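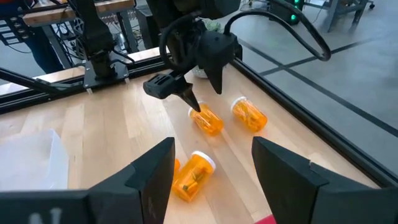

Arbeitstisch mit liegenden Dosen, aufgenommen vom Handgelenk des einen Arms. Von oben kommt der Greifer des zweiten.

Seit März läuft bei uns in Flarnunby die zweiarmige Zelle für liegende Gebinde. Im letzten Beitrag ging es um die Finger und die Greifkraft, diesmal um die Arbeit drumherum. Einige Leser hatten gefragt, was sich für die Schicht geändert hat.

Zur Ausgangslage: Dollell prüft und sortiert Rückläufer, zum größten Teil orangefarbene Tablettendosen mit Schraubdeckel. Sie kommen unsortiert in Kisten an. Jede Dose muss aufgenommen, gedreht, gelesen und einem Fach zugeordnet werden. Geöffnet wird in diesem Schritt nichts. An einem normalen Tag sind das etwa 700 Stück, verteilt auf zwei Handarbeitsplätze. Die Tätigkeit besteht aus einer Drehbewegung im Handgelenk und einem Blick auf den Scanner, acht Stunden lang mit Pausen.

Die Dosen rollen. Wer sie auf eine ebene Platte kippt, bekommt jedes Mal eine andere Anordnung, und eine liegende Dose ist für einen Parallelgreifer ungünstiger als eine stehende. Greift der Finger zu nah am Deckel, kippt der Körper weg. Greift er zu tief, stößt die Fingerspitze auf die Platte. Mit zwei Armen lässt sich das entschärfen: Einer hält die Dose am Rollen gehindert, der andere fasst zu. Die Zuteilung übernimmt Semaan, unsere Ablaufsteuerung. Sie vergibt die Dosen nach Abstand zum jeweiligen Arm und sperrt den Bereich, in dem gerade der andere arbeitet. Gelesen wird mit dem Bradden, der schon vorher an den Handplätzen stand.

In der ersten Fassung der Sperrlogik war die Mitte des Tisches für beide Arme gleichzeitig reserviert, sobald dort mehr als zwei Dosen lagen. Das Ergebnis waren zwei Arme, die höflich warteten, und eine Meldung im Protokoll, die nach 17 Sekunden kam. Inzwischen ist die Wartezeit auf 5 Sekunden gesetzt, danach hat der linke Arm Vorrang. Elegant ist das nicht. Es läuft.

Nun zu den Leuten.

Von den beiden Handplätzen ist einer geblieben. Der zweite wurde zum Zellenplatz umgebaut, die Stelle selbst gibt es weiterhin, sie heißt jetzt Anlagenbetreuung. In der Praxis bedeutet das: Kisten vorlegen, Störungen quittieren, aussortierte Dosen nacharbeiten, Fingerbeläge kontrollieren. Körperlich ist das leichter. Die Kollegin, die vorher die längste Zeit am Handplatz gesessen hat, trägt ihre Handgelenkbandage nur noch an Tagen, an denen sie dort vertritt. Das war einer der Gründe für das Projekt, und in diesem Punkt hat es etwas gebracht.

Schlechter geworden ist der Rhythmus. Am Handplatz bestimmt man das Tempo selbst. Man arbeitet eine Kiste weg, steht auf, holt die nächste. An der Zelle wartet man auf Meldungen, und die kommen unregelmäßig. Mal ist eine halbe Stunde Ruhe, dann sind es drei Störungen hintereinander, weil ein Etikett glänzt oder eine Dose an der Kante liegt und kein Greifpunkt gefunden wird. Wer in der ruhigen halben Stunde etwas anderes anfängt, wird herausgerissen. Wer nichts anfängt, schaut zwei Armen beim Arbeiten zu. Beides ermüdet, nur anders als vorher. In der Planung kam dieser Punkt nicht vor. Wir hatten Taktzeiten gerechnet und Eingriffe pro Schicht geschätzt, aber nicht deren Verteilung.

Als Gegenmaßnahme sammelt Semaan unkritische Störfälle jetzt. Eine Dose ohne gültigen Greifpunkt wird übersprungen und bleibt liegen, bis vier davon auf dem Tisch sind. Erst dann wird gerufen. Der Durchsatz sinkt dadurch etwas, weil die liegengebliebenen Dosen Platz wegnehmen. Die Zahl der Unterbrechungen ist dafür deutlich kleiner, und seitdem wird auch wieder Nacharbeit am Nebentisch erledigt.

Ein zweiter Punkt ist das Wissen über die Ware. Am Handplatz fiel auf, wenn ein Deckel locker saß oder wenn eine Dose zu leicht war. Dafür gab es nie eine Vorschrift, es wurde einfach gemerkt und gemeldet. Die Zelle merkt es nicht. Für den Deckelsitz haben wir einen Drehversuch mit begrenztem Moment nachgerüstet, für das Gewicht gibt es bisher keine Lösung. Die Fingerkraft ist dafür zu ungenau, eine Wägezelle unter der Ablage ist bestellt. Bis sie eingebaut ist, läuft jede Dose aus der Zelle vor dem Verpacken noch einmal durch eine Hand. Einen Teil der eingesparten Arbeit geben wir damit wieder aus.

Umgekehrt sind Aufgaben entstanden, die vorher bei einem externen Techniker lagen. Greifpunkte für neue Dosengrößen legt inzwischen die Frühschicht an. Dazu wird der Arm von Hand geführt, der Greifer geschlossen, die Position gespeichert, das Ganze für mehrere Lagen wiederholt. Die Einweisung dauerte einen Vormittag. Ob diese Arbeit höher eingruppiert wird, ist noch offen. Ich halte das für überfällig, entscheide es aber nicht.

Offene Punkte, in der Reihenfolge, in der ich sie angehe:

Rollschutz am vorderen Tischrand. Zurzeit dämpft dort nichts, und was herunterfällt, muss gesucht werden.

Quittiertaste versetzen. Sie sitzt so, dass man als Linkshänder um den Pfosten greifen muss.

Beleuchtung. Das Deckenlicht spiegelt sich auf den Etiketten, vor allem nachmittags kommt das Fenster dazu. Ein Diffusor liegt bereit.

Wägezelle einbauen und die Grenzwerte mit der Schicht zusammen festlegen. Termin dafür ist Dienstag, sofern die Lieferung bis dahin da ist.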